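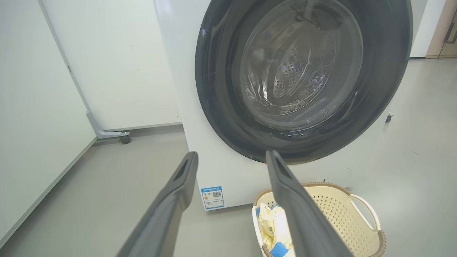 About Bellstead Laundry & Linen

We wash things. Sheets, towels, chef jackets, the odd dog bed. Family shop, started by Francine Fortin in a rented unit behind the bus depot, now run by her niece Karine Fraser. Francine still comes in to do the books and tell us were folding wrong.

What we do

Drop-off wash and fold. Pickup for small hotels, salons and cafes. Comforters by appointment – call first, they take up a lot of room. No dry cleaning, sorry. Try Nuvham two doors down, they're good and they match our hours most weeks.

Who we are

Team of 13, mostly part time. Several of us started as Saturday kids and just stayed. Karine did every job here before she got the office, including the van route, which she still covers when someone is out sick.

How we work

Everything gets tagged at the counter and stays with its own ticket. Unscented detergent unless you ask. Line drying on request, costs a little more and takes an extra day. Stains – tell us what it was and when, it really does help. We check pockets but please check them too.

Bags and pricing

Priced by weight, 79 cents a pound for regular accounts, minimum applies. Bring your own bag or buy one of ours. Lost ticket? Bring ID, we'll sort it out.

Find us

1532 Wubshet Road, side entrance. Parking in back, ignore the old Ceteo sign, thats the previous tenant. New summer hours start in May, will post them on the door and here once Karine has desided.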